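4.2 Garments that resist the fold

Of the 3926 garment records in the Volthorpe set, most belong to things that behave. A towel is a rectangle and knows it. T-shirts, pillowcases and the flatter kinds of pajama go through the Stinis procedure in one pass, and there is little to say about them that Table 2 does not say already. This section deals with the remainder, which took up a good deal more of our time and nearly all of our patience.

The worst offenders are padded. Stinis assumes that a crease, once made, will stay where it was put, and quilting holds no such view. When a quilted piece is laid in a strip on a plush blanket, as in Figure 3, the stitched channels leave a scalloped outline along the upper side, and any coder asked to mark "the edge" must first decide which edge is meant. Our two coders settled on the seam line. They arrived there after a discussion that lasted most of an afternoon in November and is not reproduced in the appendix.

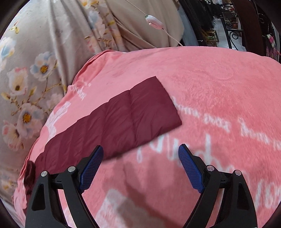
Figure 3. Maroon quilted fabric on pink plush. The panel at the right end is wider than the sections to its left.

4.3 Overlap and the problem of the pile

The Arboleda coding sheet, which we adopted with minor changes, has one line per garment. It has no line for a heap. Its design presumes that clothes arrive one at a time, an assumption that will puzzle anyone who has owned a bed. In our sessions they arrived together, and the sorter's first act was usually to push the lot sideways to make room.

We therefore added a second field, "lies on," which records the item directly underneath. The field is dull to fill in and proved more useful than anything else on the sheet. Heaps of up to 12 items could be coded this way, although agreement between coders fell off badly toward the bottom of the pile, where much of the evidence is a cuff.
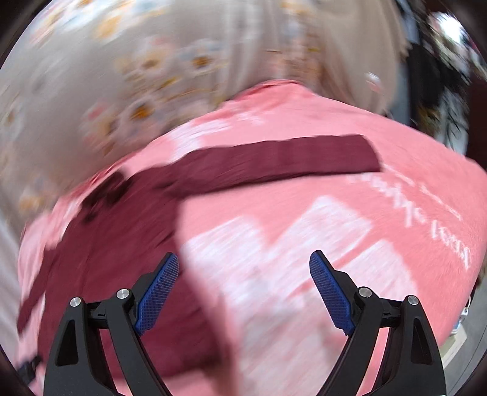

Color turned out to be a poor guide to what should be coded as a single garment. Coders working quickly tended to join any two dark areas into one item and to split any print into several. A coral-pink T-shirt with large white graphics, crossed by a band of dark maroon, is the sort of case that produced both errors, with the shirt entered twice and the band entered as either a sleeve or a strap. We now instruct coders to leave the type blank when they cannot tell. Around 20 percent of heap entries have a blank in that column, a figure we report without enthusiasm.

Small hardware caused a separate difficulty. Buckles and clips were at first coded as accessories, and the Flilla pilot accordingly lists several belts that no sorter ever folded. In the revised sheet, hardware is noted under the strap it is attached to, and the belts have been withdrawn.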